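**Celebrity style writer wanted (part-time, remote)**

Skestent is a small online magazine about what famous people wear — on red carpets, at airports, at dinner. We are looking for one writer to join our evening desk from August.

You will write 2 short stories per shift, each with a headline, a few photo captions and a note on where readers can find a similar dress or jacket for less money. Our editor, Marisa Cocco, reads everything before it is published. She is quick and friendly, but she will send your text back if you guess the designer.

What we ask from you:

- You know the difference between a midi and a tea-length dress without looking it up
- You write clean American English. It doesn't have to be your first language — it is not mine either
- You never comment on a person's weight or body
- You can work three evenings a week, New York time
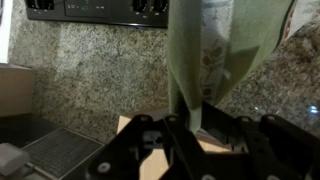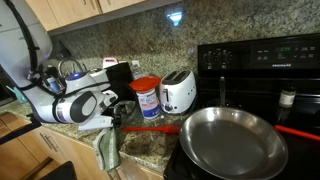
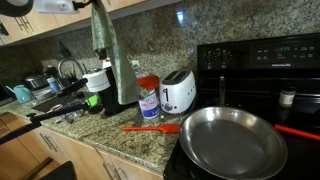 Experience at a newspaper or magazine is welcome, but we do not require it. Wanda Obi came to us from a shoe store in Buvville and now she writes our awards coverage.

The pay is 1172 dollars per month, before tax. After the trial period of three months we will discuss it again. We cannot pay for travel or clothes, and gifts from brands must be sent back.

To apply, please send us a short letter and one sample story of no more than 1000 characters, about any outfit from this year's spring premieres. Please do not attach pictures that you don't have the right to use. Address your letter to Ásdís Kirkegaard at the Skestent office. We accept applications until April 24, 2023, and we answer every one of them, also when the answer is no.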